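House Number Five, and the Soup Spoon
Notes from the Plimia open houses day, 7 Apr 2026
Filed under: Day trips, Other people's kitchens

The bus from Trolport leaves at an hour I associate with airports, and takes 59 minutes to do what the timetable calls a short scenic transfer. The scenery is a cement works, then a long stretch of fog, then Plimia, which starts without warning on both sides of the road and stops the same way. I had been put in charge of the tickets by Magdalini Deligiannis, who organizes these outings for our group in Landunstead and delegates anything made of paper.

For those who missed the February write-up: Plimia opens a dozen or so of its ordinary houses to visitors for one day. There are no ropes and no labels. You get a photocopied map, you knock, somebody waves you in, and you look at how they have arranged their lives. This year there were 12 houses on the map and 413 tickets sold, according to the young man at the gate, who then added that he thought it was too many. He was looking at us when he said it.

Katsaros, the coach firm, had provided a guide as far as the village square. She gave us a brisk talk on drainage and went back to sit on the bus.

Houses one to four I will pass over quickly. Number one had a fine set of stairs. Number two had a television going at a volume that made conversation a matter of pointing. At number three Rafail Sfakianakis got into a discussion about roof tiles with the owner's father and had to be collected forty minutes later. Number four was closed, with a note on the door that none of us could read and all of us took personally.

So we reached number five late, hungry and slightly quarrelsome, and walked straight in on somebody's meal.

I don't mean people were eating. I mean the round table was laid in that in-between state where the food is there and covered and you have no idea whether it is coming or going. The cloth was a grey-blue fleecy thing, the kind of fabric I would have guessed was a blanket if I had met it anywhere else. It had been on the table long enough to pick up a few wrinkles and an air of belonging. I am now in favour of fleece on tables. You put a cup down and it makes no noise at all, which would improve my own breakfasts no end.

On it were some long dark chopsticks, with a white soup spoon lying across them as though holding them down in case of wind. Behind those, the food: a big white basin with a plastic bag puffed up over it, a shallow dish with plastic film bunched along the front, and an aluminum pot with a domed lid and a little white knob. 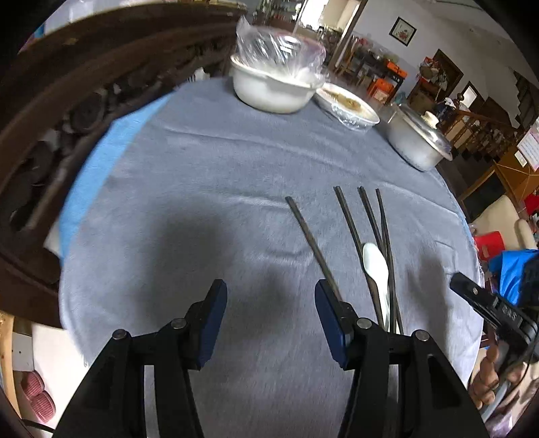
House number five: chopsticks, one soup spoon, and everything else under cover.

I have thought a good deal about that pot. We have all known one. My grandmother's was the same dull silver and had the same lid, and it outlived two stoves and a marriage. There is no such thing as a new one, as far as I can tell. They must leave the factory already looking like that.

Nikola Makowska, who runs a catering business and has opinions about cling film, stood over the shallow dish for some time. Her view is that film should be stretched tight as a drum or not used. The household at number five plainly takes the other view, which is that the job of a bag is to be over the food, and the rest is vanity. I was with the household. I have spent a fair bit of my life hunting for the end of the roll, and a crumpled bag goes on in one second and comes off in less.

What was in the basin? I can't tell you. There was a vote on lifting the bag, and good manners carried it by one. The dish had something brown in it that Yoshinori Miyazaki said was braised, though he said it about most things that day, including a doormat.

The lady of the house came in at this point and told us to look at anything we liked. She was carrying a cabbage and didn't put it down for the whole visit. Between her phrasebook English and Yoshinori's phrasebook everything else, we established that the family had eaten, or was about to eat, or that we should have eaten before we came. We all nodded warmly.

The lettering on a long, thin dark strip, which I took for one of the chopsticks, gave us something to do. Small pale characters, 大九华山, which Yoshinori read out as Big Nine Something Mountain before going quiet and getting out his phone. It is the name of a mountain, a holy one, and I suppose these were bought as a souvenir by somebody who had been up it, or wanted to be thought to have been. I like a souvenir that goes into the cutlery. Mine all live in a drawer with the dead batteries. If I'd had the wit to bring chopsticks home from anywhere I'd be reminded of the place every time I dropped a dumpling.
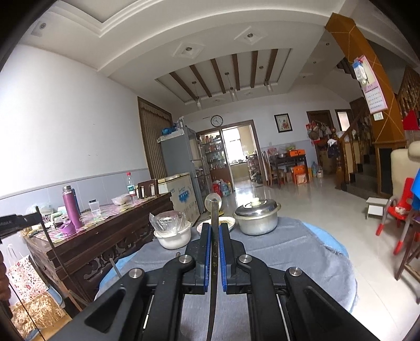 It is a long room, number five, and a bright one. White walls with grey-blue tile running along the bottom, to about the height a mop might reach, and I wondered again why we don't do this at home. Landunstead has mud for seven months of the year and paints its hallways cream. On the left hangs a tall wooden lattice panel, and I would have asked what it was for if Magdalini hadn't already been pulling me toward the desk.

The desk was the grand thing in the room. Dark wood, carved along the front with scrollwork you could lose an afternoon to if you were the one dusting it. On a lesser holiday we'd have been shown it behind glass and told which dynasty to admire. At number five it has a pink and purple checkered tablecloth on top and works for its living: a tall purple thermos, a purple cup lid lying on its side, a clear plastic cup, a bottle with a red cap, and towards the back another bowl of food under plastic wrap. Nikola looked at the wrap, breathed in through her nose, and said nothing, and I was proud of her.

Rafail's opinion, delivered at length, was that a desk like that ought to be kept clear. This from a man whose own desk I have seen, or more accurately have been told is under there. I prefer it the way it was. The checks clash with the carving so thoroughly that after a few minutes they stop arguing and you can't picture one without the other. And the thermos is exactly where you would want a thermos to be, at the height of your hand when you come past.

Down on the floor next to it was a white gift bag with a small colourful pattern, and a heap of golden, strawy packing material in the corner. Something had come in that straw, I assume. We looked about for a likely candidate and settled, with no evidence at all, on a vase. Magdalini thought a teapot. The lady with the cabbage, when asked, laughed for quite a long time and told us nothing.

We stayed longer at number five than at any other house, and left only when a second party came up the path with their maps out and that look of people who had also found number four closed.

A few practical points for anyone going next year. The ticket is 468 in local money, cash, and the gate has no change whatever. Bring small notes. Take your shoes off if you see shoes. The map is printed with north at the bottom. There is one café on the square, and it sells out of everything but tea by early afternoon, so anyone planning to visit houses full of covered food should pack a sandwich and eat it beforehand, out of sight. I had not done this, and I stood in front of that pot with my stomach making remarks.

Houses six to nine were pleasant. We ran out of day before ten, eleven and twelve, mainly owing to Rafail and another roof.

On the coach back Nikola admitted that the bag over the basin had been, from a strictly hygienic point of view, fine. Yoshinori bought chopsticks at the stop in Trolport, plain ones with no mountain. Magdalini asked me for the return tickets, and I found them in the end, inside the map, which I'd had upside down in my bag the whole time, so presumably the right way up.

Next outing is the button factory. Names to Magdalini, please, and bring a sandwich.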